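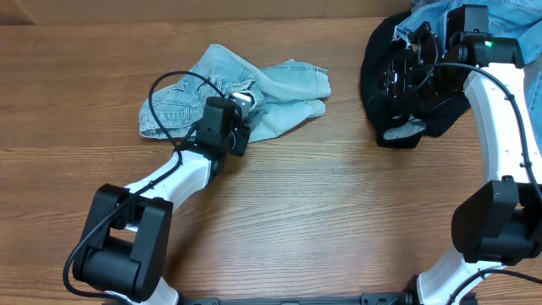
Both arms on the Plulano rail, with the fabric pile from the sewing bench.

Kuris sells this two-arm kit as a weekend build. It took us 11 evenings in the shared workshop, mostly because the wiring guide stops at the shoulder joints. Kátia Guerra ended up working out the rest from the connector sizes.

The white links are stiff and the screws went in cleanly. Cable routing is the weak point – on the left arm the cable stands up in a high loop over the gripper, and we would have liked clips in the box. The green LED on the right arm is handy when you are checking power.

Grip is good on denim. Soft knits are slower, and we had to lower the closing speed to 8 before they stopped slipping. The Plulano rail is sold separately and worth buying if your table is wooden and you don't want to drill it.

Four out of five. Spare fingers come from Gistora and took most of June to arrive.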